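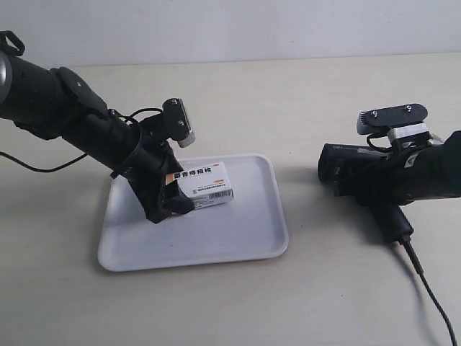
How do you date a loose newspaper clipping of an unsigned column when the dateline has been trimmed off?

Start with the reverse side. Sale ads, movie listings and radio schedules usually pin a clipping to one week, and often to one day. Then confirm against a full page scan or microfilm before you write a date on anything.

Local papers > Archives and indexing > Clippings

Search topics, papers, members

pasteup7

I am building a finding aid for a box of 284 clippings, all from one unsigned column of town anecdotes that ran in the Ilum Courier. The column has no byline, only a small heading and a rule. Whoever saved them cut tight to the text, so the folio line is gone on nearly every piece. A few have a year penciled in the margin, in at least two different hands.

What I have tried so far:

The public library in Wadgate has the Courier on microfilm, with gaps. The film has no index to the column. I went through one full month by hand and matched 2 clippings, which is too slow to repeat for the whole box.

The OCR on the library's scanned pages is poor. The column was set in smaller type than the news and the search misses most of it.

The pencil years are wrong at least once. One clipping marked with a year mentions a bridge that opened later than that.

I need a date for each piece, or failing that a date range I can defend, and I need a consistent way to record how sure I am. Also, 42 of the clippings seem to be near duplicates of others in the box, with small wording changes. I don't know if I should treat these as one item or two.

Budget is zero. I have a flatbed scanner and a spreadsheet.

Posted October 9, 2026

deskcopy

Use the backs. Scan both sides of every clipping at the same resolution and give the pair one number with -a and -b. Then sort by the backs and ignore the column text for now. Grocery ads have weekday and price information, theater ads have titles and run dates, and legal notices often print a full date in the body. Legal notices are the best of the three. A notice that says a hearing will be held on a certain day was printed before that day, and in most places it ran a set number of times.

Second, check the type. Papers changed column width and body face when they bought new equipment or wanted to save newsprint. Measure the column width in picas, or in millimeters if you don't have a pica rule, and measure ten lines of text from baseline to baseline. Put both in the spreadsheet. You will probably get clusters. Find each change on the microfilm once and every clipping in a cluster gets a floor and a ceiling. This works even on a piece with nothing useful on the back.

Allow for shrinkage. Old newsprint does not hold its size exactly, and film scans have no reliable scale, so compare ratios between two measurements on the same page. Width of the text column against height of ten lines is good enough.

For bad OCR, don't search for the people or the subject. Search for three or four short common words in a row that fall in the middle of a line. Long words get broken by hyphens, and proper names get mangled because the engine has no dictionary entry to fall back on. Try the column heading too. Headings were set larger and tend to survive. If the heading reads cleanly on most pages, you can list every page it appears on and cut the search down a great deal.

On recording certainty, I use four fields:

date_from
date_to
evidence (one line: "legal notice on verso", "column width group C", "matched to film")
status (matched, inferred, pencil only)

Leave the pencil years in their own field, transcribed as written, with a note on which hand. Do not merge them into the date fields. If one hand turns out to be accurate across the matched pieces you can give it more weight later, and you will want to have kept the two apart.

oldproofs

check if the library does interlibrary loan on the film, some do. also ask the paper if they still have bound volumes. mine had them in a basement and let me photograph for an afternoon. otherwise what deskcopy said
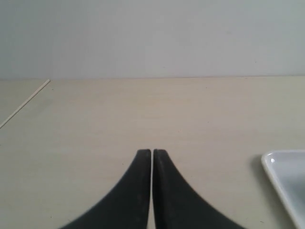 Talha Mohmand

I would handle the near duplicates differently from the rest, and do them before the dating. A wording change between two printings has three ordinary causes and each one leaves different marks.

Edition changes. If the Courier put out an early and a late edition, the column may have been corrected between them. The line breaks will be identical up to the point of the change and then drift until the end of the paragraph. The backs will often match, or match except for one ad. Treat these as one item with two states.

Reprints. Columnists took vacations, and old pieces were run again with a sentence added or a name taken out. Line breaks may differ throughout and the backs will be unrelated. These are two items with two dates. Link them in a related_to field.

Pickups by another paper. Small papers lifted anecdotes from each other constantly, with or without credit. If the type measurements fall outside every Courier group, the clipping may not be from the Courier at all. I indexed 393 pieces for a similar column in Votstead and several that had been filed under the local paper for years were pickups. The tell was the rule above the heading, which was a different weight. Check yours with a loupe or a high resolution scan.

A caution on using the content of the column as evidence. Anecdote columns recycled stories that were already old, and "last week" in the text may be false. An event mentioned in passing gives you an earliest date. It does not give you a latest one. Your bridge clipping is a sound use of the method – it shows the pencil year is too early and says nothing beyond that.

On sequence: if the column ran on fixed weekdays, you can use the schedule to narrow an inferred range to a handful of issues. Establish the schedule from film for each year separately. It can change without notice, typically when the page it sat on was redesigned. In Votstead it moved in April of one year and I had to redo a batch of inferred dates that assumed otherwise.

pasteup7

Thanks. I measured a first tray last night and the widths fall into clear groups, with one piece that fits none of them and has a heavier rule. I have set it aside as a possible pickup. I will keep the two pencil hands in separate fields and start on the legal notices next.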